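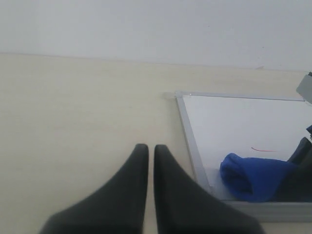 Where the yard drain goes

Surface water, small workshops and the state of the Trallow

2025-08-02

Most premises in the Plollura valley have two drainage systems. One takes foul water from sinks, toilets and floor drains to the treatment works at Lesora. The other collects rain from roofs, yards and car parks and carries it, untreated, to the nearest ditch or stream, and from there to the Trallow. On older sites the two may run within a few feet of each other, under identical covers, and the people who work above them are often unsure which is which.

The distinction matters because anything poured, hosed or swept into a surface water drain reaches the river in the state in which it left the yard. There is no screen, tank or treatment stage along the way. A bucket of used floor cleaner tipped down the wrong grating can be in the Trallow within the hour, and on a dry day, with the river low, there is little water to dilute it.

Over the past winter the Plollura Catchment Partnership completed its survey of business premises on the three trading estates upstream of Lesora weir. The survey covered 1144 separate units, from single-room repair shops to the Charvát bottling plant, and was the first to look at every outfall on the eastern bank. It was carried out with the agreement of occupiers and without any power of enforcement, a point that the Partnership believes helped a good deal when it came to lifting covers.

What the survey found

The general picture is better than had been feared. Large sites with their own environmental staff were, with few exceptions, in good order: drains were marked, plans were up to date, and oil separators had been emptied on schedule. The Charvát plant, which draws from the same aquifer that feeds the upper Trallow, had gone further and fitted shut-off valves to both of its surface water outfalls, so that the site can be sealed while a spill is dealt with.

The difficulties lay mostly with smaller units, and in particular with those that had changed use. A building put up as a dry store may now hold a car valeting business or a bakery. The new occupier installs a sink or a wash bay, the fitter connects it to the nearest pipe, and the nearest pipe is the rainwater drain. The survey recorded 31 connections of this kind. In most of them the occupier had no idea that anything was wrong, and in several the fault had been inherited from a tenant two or three leases back.

Vehicle and equipment washing came next. Washing down on open tarmac remains common, and many occupiers assume that a detergent sold as biodegradable may safely enter a stream. It may not. Detergents strip the natural oils from fish gills and use up oxygen as they break down, and the word on the label describes what happens to the product over days or weeks in suitable conditions. The dirt that is washed off with it, which may include brake dust, fuel residue and grease, is a separate problem and often the larger one.

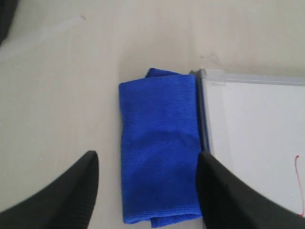 Cleaning indoors carries the same risks on a smaller scale, and advice on it was the item most often requested by occupiers. The survey team's guidance is to take up as much as possible dry before any water is used. Dust and crumbs should be swept or vacuumed, and greasy residue scraped into a lidded bin. For wiping benches, a reusable cloth is usually enough. A microfibre towel folded into a thick pad, as the blue one shown here has been, offers several clean faces in turn and so reduces the number of times it must be rinsed. Rinsing should be done at an indoor sink known to drain to the foul sewer. Cloths that have been used on oil, solvent or paint should go into a sealed container for collection by a licensed carrier, and should on no account be rinsed at all.

The same principle applies to mop water. A bucket emptied at the back door, into whichever grating is closest, accounts for much of the grey discharge seen at the smaller outfalls in the early evening. Where the only indoor sink is too shallow to take a full bucket, a low-level cleaner's sink is a modest expense and solves the matter for good.

Tracing a wrong connection

Finding out where a drain leads is usually simple. A harmless coloured dye is put down the sink or gully in question, the tap is run, and the covers downstream are lifted to see where the colour appears. The Partnership lends dye kits without charge, and its officers will attend where covers are heavy or the layout is in doubt. Occupiers should tell the Partnership beforehand, as a stream running bright green is reported promptly by the public and will otherwise be treated as an incident.

Older drainage plans should be read with caution. On the Mill Lane estate the plans held by the landlord showed a foul sewer along the northern boundary that was never built. Units on that side had been connected to a culvert, and it took two visits and a camera inspection to establish the fact.

Once a wrong connection is confirmed, the cost of correction depends mainly on distance. Where the foul sewer passes close to the building, the work may be finished in a day. Where a yard has to be dug up, or where several tenants share a pipe, it will take longer and the landlord's consent will be required. The Partnership's small works fund can meet part of the cost for businesses with fewer than 16 employees, and applications are open until the end of March.
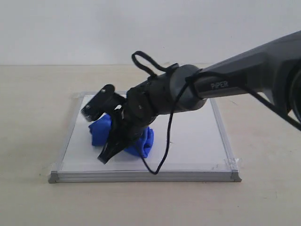 Storage and spill kits

Leaking containers were a less frequent finding, although the individual cases were among the more serious. Drums kept outdoors should stand on a bunded pallet, under cover, and well away from any grating. Rainwater that gathers in a bund must be treated as contaminated if there is any sheen on it, and may not simply be let out through the drain plug. On two sites the plug had been removed altogether so that the bund would empty itself.

A spill kit is of use only if it can be reached. Surveyors found kits in locked offices, behind stacked pallets and, in one case, still in the delivery wrapping on a mezzanine. The recommended place is on the wall beside the delivery point, at a height that leaves the floor clear, with the drain cover mat hung next to it. Staff should know that the drain is to be covered first and the liquid dealt with afterwards. The telephone number for reporting an incident should be written on the lid. 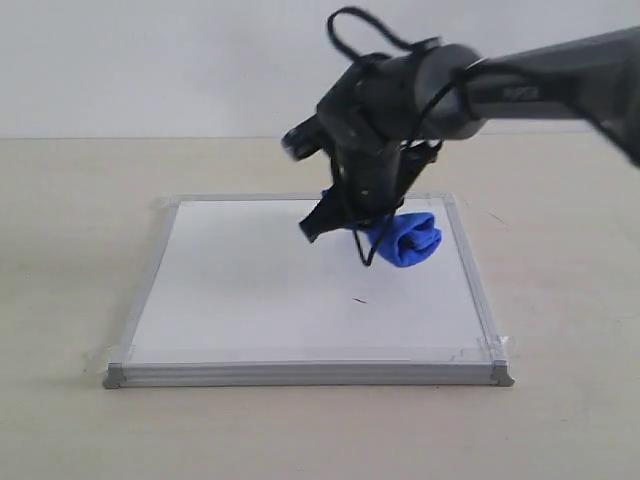 Kits also need to be restocked. Absorbent pads are often borrowed for minor drips, and a kit that was complete at the last inspection may hold very little a year later. A signed and dated tag on the bag, replaced each time it is opened, allows the contents to be checked at a glance. Granules left over from an earlier spill should never be returned to the bag.

Marking the drains

The cheapest measure of all is paint. By common practice foul covers are marked red and surface water covers blue, and a tin of each will serve a small estate for several years. Almost half of the units surveyed had no marking of any kind. Contractors and delivery drivers, who cannot be expected to know the layout, rely on these colours when something goes wrong, and faded marks should be renewed before they become a matter of guesswork.

Stencils are available on loan from the Partnership's office in Lesora. Covers should be brushed clean and left to dry before painting, and any that cannot be traced with certainty should be left unmarked until a dye test has been done.

Next steps

Occupiers with a confirmed wrong connection have been written to individually and offered a visit. The survey will now move to the western bank, where there are fewer business premises but a larger number of farm yards, and where the drains are for the most part open ditches. Landlords on that side who hold drainage plans, of whatever age, are asked to send copies to the Partnership before work begins.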